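Findstead Member Support
Ticket: Booklet pages print in the wrong order
Status: Solved
Product: Plernulex layout, desktop version
Opened by: Faustino Tovar
Handled by: Nazareno Amato

Faustino Tovar wrote:

Hi all! I put together the Vomham newsletter, which goes out to 200 households in the village, and I love this program to bits. I moved over from a word processor in January and I can't believe how long I put up with dragging text boxes around. But I have a puzzle for you.

When I print the new issue as a folded booklet, the first half is perfect and then the page numbers go haywire. Page 9 lands on the back of page 12, and the recipe column starts before its own heading. On screen everything reads in the right order. The exported PDF is fine too, if I print it one page to a sheet. It's only the booklet setting that scrambles it.

What I've tried so far: restarting the program, restarting the printer (a Negri duplex, six years old and still going strong), switching from long edge to short edge, and printing from my wife's laptop. Same result each time, same pages out of place, so I'm guessing it's the file.

The issue is 20 pages. Print run is 200 copies and I'd love to get them folded this week.

Nazareno Amato wrote:

Hi Faustino, what a great first message, you've ruled out half my list already! If the same pages go wrong on two computers, I agree, it's in the file. Could you open the Pages panel, turn on Show Hidden, and tell me what it says at the bottom? Then send me the stretch from page 8 to page 12 as a proof. Low resolution is fine.

Faustino Tovar wrote:

Oh, interesting! The bottom of the panel says 21 pages. I only count 20 when I scroll through. Here's the text export of the part where it goes wrong, pasted straight in:

...and the library is open late on the first Thursday again, so do bring back anything that's been sitting on the hall table since summer. The large print shelf has moved to the left of the door.

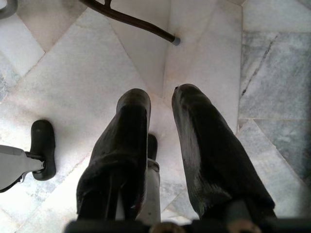

Vomham Newsletter, No. 150, page 9

Plum cake for a crowd. Butter a deep tin and heat the oven before you start on the fruit. Halve the plums, take out the stones, and lay them cut side up...

Nazareno Amato wrote:

Got it, thank you! And congratulations on issue 150, that's wonderful.

So, the extra page. My bet is a blank one tucked in right after page 9, with its visibility switched off. The normal view and the PDF export both skip hidden pages. The booklet setting counts them, so it pads your 21 pages out to 24 and pairs everything up on that basis. Please try this:

1. Save a copy of the file under a new name.
2. In the Pages panel, keep Show Hidden on and look for a gray thumbnail with no number.
3. Right-click it and choose Delete Page. Don't use Clear Page, which leaves the page in place.
4. Go to Numbering and click Rebuild.
5. Print one booklet proof on plain paper before you load the good stuff.

Faustino Tovar wrote:

You are a wizard. There it was, a gray thumbnail between 9 and 10! I deleted it, rebuilt the numbering, and ran a proof. Pages 1 through 20 in order, recipe under its heading, crossword on the back cover where it belongs. I folded it at the kitchen table and read it cover to cover like I'd never seen it before.

One small thing, the page number on 9 now sits a hair lower than on the others. Any idea?

Nazareno Amato wrote:

Yes! That footer came loose from the master when the hidden page was added. Select it, choose Reattach to Master, and it should jump back into line.

Faustino Tovar wrote:

Done, lined up beautifully. First 20 copies are in the tray now. Please close this one, and thank you so much!

Ticket closed Mon 27 September. Tags: booklet, hidden pages, numbering, duplex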